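The stuffing question

Monday, December 15, 2025

The brochure for the Drudum arrived in the same post as the gas bill, and I know which of the two made me sit down. Nine hundred and eighty-five pounds a month, it said, for "a fully automated fibre opening and sorting service", delivered, installed and looked after by a firm called Raka. There was a photograph of a kitten on the front. I have read the thing four times and still can't find the kitten's connection to the machinery.

I should explain that I write this column for people who make soft things in small rooms: bears, draught excluders, pouffes, the sort of cushion that gets called an accent. We are a trade with a great deal of fluff in it and very little money, so when a salesman takes an interest in us it's worth asking what he has seen that we haven't.

What he has seen is offcuts. Anyone who cuts faux fur ends up with bags of it, and for years most of us have either paid to have it taken away or torn it up for filling. The tearing up is done by hand. You pull the pile away from the backing, tease the clumps apart, put the flat bits in one place and the fluffy bits in another, and by the end of the afternoon you have a modest heap of stuffing and a cough. Raka would like a machine to do this. In principle so would I.

The Drudum is a box with a hopper at one end and two outlets at the other. Inside are a pair of toothed rollers and, behind those, a camera and a small arm that picks out what the rollers have missed. I went to see it in March, at a unit shared with De Luca, the upholsterers, who had taken it on trial. Liliana Sartori runs the filling side there and had cleared a morning for me. She had also cleared a bench next to it, which I took at first for politeness.

It was for the work the box wouldn't do. Short pile on a firm backing went through the Drudum very nicely, and I don't want to be unfair about that. Long pile, the shaggy kind that half the bears in this country are made from, wound itself round the rollers until the machine stopped and played three notes. The notes are quite pretty. Somebody then has to open the lid, cut the fur off with a seam ripper, close the lid and press a button marked Resume, and whatever has come out goes to the bench to be done the old way.
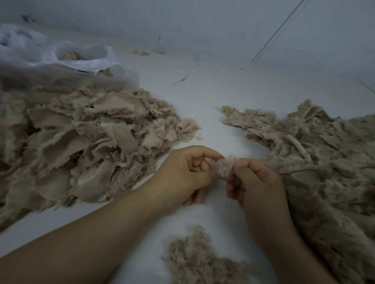 Opening long-pile offcuts by hand, one tuft at a time.

I sat and did it myself for a while, badly. There is more to it than the brochure lets on. You feel for the spot where the fibres are only tangled and pull there, and you leave alone the spot where they are still held by the backing, because if you pull that you get a handful of threads that will work their way out through a seam by Easter. Fingers find the difference quickly. The arm in the box finds it by looking, and from above a tuft of fur looks like a tuft of fur whichever way it is attached. It picked up a good many lumps, held them to the light with great seriousness and put them in the wrong outlet.

Ettore Bassi, who sells the service for Raka and came along to answer questions, was a good sport about all this. He told me the picking arm "learns on site". I asked how long it took to learn and he said that depended on the site. I asked who corrected it in the meantime and he looked, very briefly, at Liliana.

That is my quarrel with the offer, more than the jams. The price is for a machine that does the job. The contract, which runs to 16 pages and which I recommend reading with a biscuit, is for a machine that does the job when "suitably presented material" is put into it. Suitable presentation turns out, on page 13, to mean pieces trimmed to an even size, sorted by pile length and free of loose ends. Anyone who has got a bag of offcuts into that state has done most of the afternoon's work already and could be forgiven for finishing it.

There is a cheaper rival, the Waver, which is a hand-cranked drum on a clamp with no camera, no arm and no opinions. You buy it once. It opens short pile about as well as you would expect and long pile not at all, and when it clogs it simply gets hard to turn, which I found easier to live with than music. I wouldn't call it automation. I would call it a mangle with ambitions, and for a workshop of two or three people I'd sooner have it.

None of this makes the Drudum a bad machine. If you cut short pile all week and fill by the sackful, ask for the trial, and feed it your own scraps. Refuse the demonstration bag, which is lovely stuff and has clearly been combed. Ask to have the rollers' cleaning time written into the agreement. Ask what Resume does if your sleeve is still in there.

De Luca sent theirs back at the end of the trial. Liliana kept the bench where it was, and has asked Raka to let her know when the arm can tell a loose end from a fixed one. Ettore has promised to ring. Mine is still on the mantelpiece, the brochure I mean, behind the gas bill, with the kitten facing out.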